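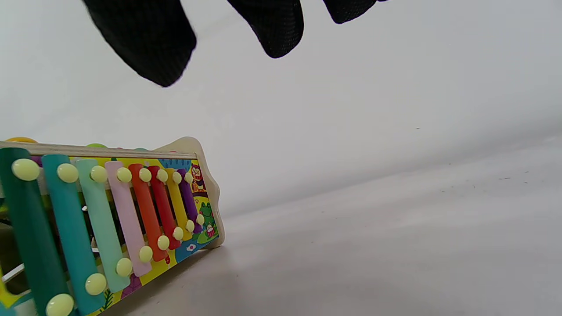 Burkcombe Legal Services Board
Minutes of the regular meeting, 24 February 2025

Present: Dirk Reinholz (chair) and four other members. One member joined by phone at item 3. A quorum was present.

1. Minutes of the last meeting
Approved with one correction. The filing fee in item 5 should read $23.

2. Clusedent office lease
The lease on the Clusedent office ends in May. The landlord has offered a three-year renewal at the same rent, with the parking spaces billed separately. Members asked whether the back conference room could be given up, as most client meetings are now held by phone. The chair will ask the landlord for a price without it. No vote was taken.

3. Tenant cases
The office opened 568 tenant matters last year, of which over 300 involved an eviction notice. Staff attorneys are still covering the Skisach courthouse two mornings a week. The court clerk has moved the eviction calendar to an earlier start – 8:30 instead of 9:15 – and the intake desk will open earlier on those mornings to match.

4. Merger proposal from Naidu
Naidu has sent a revised draft of the agreement to combine the two offices' housing practices. The draft keeps both office names for the first year. Two points remain open: who carries the malpractice coverage for cases already under way, and how client conflicts will be checked before files are shared. Members did not want to set a signing date until both are settled in writing.
Moved and seconded to have outside counsel review the draft. Carried, with one member abstaining.

5. Continuing education
The board approved $300 per attorney for course fees. Travel will be handled by separate request.

6. Other business
The copier contract was held over to the next meeting.

Adjourned at 7:40 p.m.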